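Paper First, Parts Second

If you are going to take brakes apart on a table you also eat at, or one you have promised someone you will keep white, put down paper before you pick up a wrench. Plain brown packing paper will do. Cut it big, nearly to the edges of the table, and tape the corners so it doesn't travel.

Small dark parts show up nicely on brown. On my garage floor they show up in November, under the snow tires.
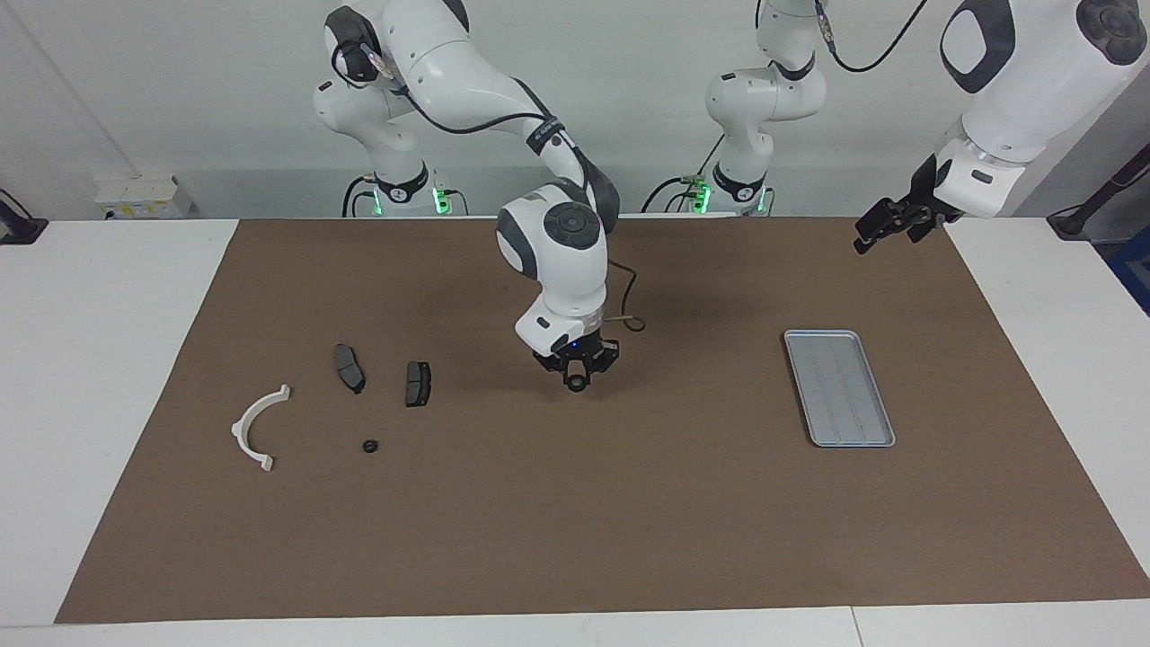
Two brake pads, a white plastic bracket and a little black ring on brown paper.

Leave a gap between parts, even when there are only a few. Anything heaped together will need sorting out later, usually by someone in a worse mood. You can pencil a note next to each piece, such as "left, inner" or "no idea."

Keep your fingers off the friction side of the pads. Grease on there is bad news, and so is the sandwich you were holding.

Rings and washers go down flat. Stood on edge, they leave.

When the job is done, fold the paper inward from all four sides and carry it out to the trash with the grit still inside. Check it for washers first. I have been back through that trash can twice.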